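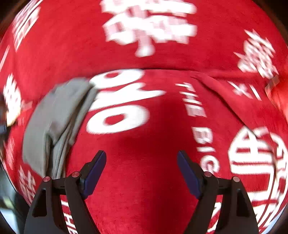 Changes to the Zesdale membership calendar for November

Readers who hold an account with Zesdale will have received a notice this week regarding the November program. As I have administered the Fukel league on that server for several seasons, I have been asked to set out the main points in one place.

The monthly ladder will open on the first of the month and close on the last. Entry remains free for standard members. Premium members may enter a second ladder, played at the longer time control, and will receive 145 tokens on completing their first ten games. Tokens earned in the previous season will be honoured until the ladder closes and will then lapse.

The Toledo board set has returned to the online store at half its usual price. Members who bought it during the last sale do not need to buy it again - it should still be listed under their saved themes. Anyone who cannot find it should write to the help desk and include their member name.

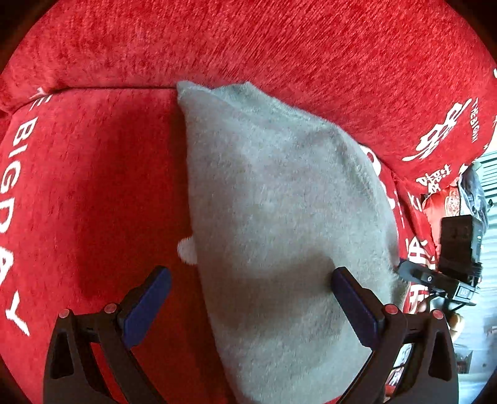
The red sofa, with its white lettering.

Registration for the team event closed with 2,003 players, against 2,479 for the same event last year. I would attribute the fall to the change in format, as teams must now field a reserve. Miłosz Wieczorek, who arranges the pairings, has confirmed that a team without a reserve may still take part but will forfeit any board left empty. A team that forfeits 2 boards in a single round will be withdrawn from the event.

Drosex continues as sponsor of the junior section. Prizes will be credited to the winner's account, and a parent or guardian must confirm the account details beforehand. Confirmation forms can be found on the junior page, below the fixture list.

One further matter concerns conduct in the chat window. Moderators will issue a single warning, after which chat privileges will be suspended for the rest of the round. Players may continue their games during a suspension. Appeals should be sent to the moderators in writing and should quote the game number.

I will post the first-round pairings on this blog once they have been released.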